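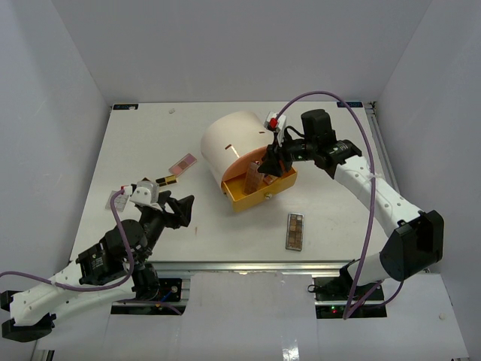
jemness_jo
palettes standing up or lying flat?? in a drawer like that I mean. mine are all flat in a stack and I only ever use the top one

Ishbel Tosh
Up. Always up. You see the edges and grab the one you want. I had mine flat for years and found a blush at the bottom I'd bought twice

drakisstead
flat. standing up is how powders crack. lost a bronzer that way, opened the drawer too hard and it went over

Ishbel Tosh
then don't yank the drawer lol

drakisstead
it's a little drawer with one knob, it sticks, you yank

Alistair Lennox
Original poster, back from work. OK so the question was really whether the rounded ones are worth the counter space. The palette in mine leans back against the shell, so not up and not flat, sorry to both of you. Small stuff goes down low next to it. Pull the drawer all the way and the palette stays put. For me anyway.

My problem is the top. Curved top = nothing sits on it. My old square one had 2 perfume bottles and a dish of hair ties up there and now those live on the windowsill

choi_bathshelf
thats the whole point of the curve, stops you piling junk on it

Alistair Lennox
I need to pile junk on it

nolliretti
Got the Nolliretti tray thing instead (yes that's where the user name is from, no they don't pay me). No drawers, just slots. Dust gets in everything. Would go back to a drawer tomorrow

jemness_jo
how much dust are we talking

nolliretti
Wipe it every morning dust. We're on a gravel road though

Ishbel Tosh
Drawer for anything pressed, cup for brushes, and lipsticks in whatever. Thats my system since December and it's held up. Measure your biggest palette BEFORE you buy. Mine was too wide by a hair and I had to turn it on its short side, then the drawer wouldn't close

drakisstead
which wouldnt happen if it was lying fl

drakisstead
flat. hit post too early

Ishbel Tosh
it would be even worse flat, it's wider that way!!

choi_bathshelf
depends on the drawer depth front to back. the half round ones lose the corners. I put paper in the bottom of mine and traced it, you lose way more than you think

Alistair Lennox
Yeah the corners. Didn't think about that when I bought it. Pencils are the worst, they end up diagonal

jemness_jo
pencils in a mug. next

nolliretti
Anyone cleaned powder out of the drawer runners? Friend's one grinds now

choi_bathshelf
old mascara wand, washed. then a dry cloth. don't use oil, it makes paste

drakisstead
can confirm paste

Alistair Lennox
Will try the wand before mine gets like that. Also does a liner help or just slide around

Ishbel Tosh
Cut up shelf liner, the rubbery kind. A roll is 20 inches wide so it does the whole bathroom and you'll have leftovers forever. Stops the palette from walking forward too

drakisstead
ok the liner I agree with. still flat tho

jemness_jo
trying standing up this week. if something cracks I'm sending Ishbel the bill

Ishbel Tosh
fine but lean it back a bit first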